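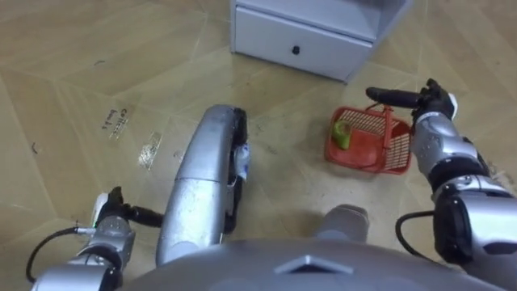

Beige floor with faint diagonal seams

Sugeng Pattinasarany
We rent a small flat in Bondevgate and the neighbour below hears every step from our bedroom. Is a thick rug enough, or must I put something under it? I can spend 266 in total.

Kartini Krishnan
A rug alone helps only a little. Buy a heavy felt underlay first and cut it slightly smaller than the rug.

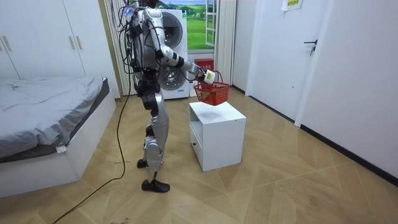
Then put felt pads under the chair legs also, they are cheap and you can change them every April.

Callum Cairns
Slippers. Worked for us in Gomcombe.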